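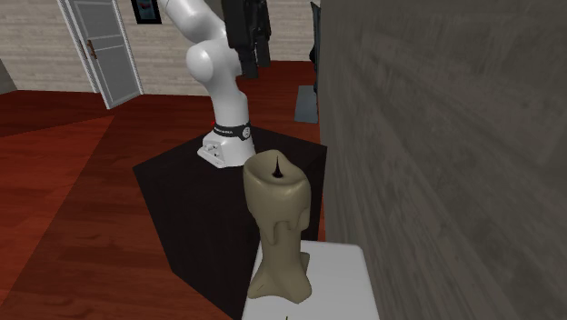

How to Move Your Apps and Data to a microSD Card on the Cavley 2

Updated 2018-10-01

The Cavley 2 comes with 16 GB of storage, and a good part of that is taken up by the system before you install anything. If you keep seeing the "Storage space running out" message, a memory card is the cheapest fix. This guide covers the whole process on the Cavley 2 and the Cavley 2 Plus. The menus are almost the same on the Andier phones, apart from a few names noted at the end.

What you need

A microSD card, 32 GB or larger. The phone accepts cards up to 128 GB.
The SIM tray pin that came in the box, or a straightened paper clip.
At least 50 percent battery.
A computer and a USB cable, if you want to back up first.

Get a card marked Class 10 or UHS-I. Slower cards work for photos and music but apps will open slowly from them. I used a 64 GB Ravport card for the steps below.

Portable or internal?

Android gives you two ways to use the card, and you have to choose one when you set it up.

Portable storage treats the card like a USB stick. You can take it out and read it on a computer. Photos, videos, music and downloads can go on it, but apps mostly can't.

Internal storage makes the card part of the phone. Apps can be moved to it. The card is encrypted, so it won't be readable in any other device, and you should not take it out while the phone is on.

If your space is going to photos, pick portable. If it is going to games and large apps, pick internal. To check, open Settings > Storage and wait for the list to load. On my phone the photos folder had more than 1000 files in it and was still smaller than three games put together.

Step 1: Back up

Setting up the card erases everything on it. If the card has been used before, copy the files to your computer first. It is also a good idea to back up the phone. Go to Settings > System > Backup and tap Back up now.

Step 2: Insert the card

Turn the phone off. Push the pin into the small hole on the left side until the tray comes out. The card goes in the second slot with the metal contacts facing down. On dual SIM models this is the same slot as SIM 2, so you can use a second SIM or a card but not both. Slide the tray back in and turn the phone on.

Step 3: Format the card

Pull down the notification shade and tap "New SD card detected." Choose Use as portable storage or Use as internal storage, then tap Next and Erase & format.

The phone will test the card's speed. If you get a warning that the card is slow, you can continue, but I would use it as portable only. Formatting took less than a minute on mine.

Step 4: Move your data

With internal storage, the phone asks if you want to move your data now. Tap Move now and leave the phone alone until it finishes. Do not remove the card and do not restart.

With portable storage, open the Files app, select the folders you want, tap the three dots and choose Move to > SD card. Then open the camera, go to Settings > Save location and set it to SD card so new photos go there as well.

Step 5: Move single apps

This only works with internal storage. Go to Settings > Apps, tap the app, tap Storage and then Change. Pick the SD card and tap Move. If there is no Change button, the app does not allow it. Keyboards, launchers and anything with a home screen widget should stay on the phone, or they may stop working after a restart.

The Uibo launcher let me move it and then lost my home screen layout, so leave that one where it is.

If something goes wrong

Card not detected: turn the phone off, take the tray out and check that the card sits flat.

Card shows as corrupted: format it on a computer as exFAT and start again from Step 2.

Apps missing after a restart: wait a couple of minutes. Apps on the card load after the ones on the phone.

On the Andier phones

The format option is under Settings > Memory, and Change is called Transfer. Everything else is the same.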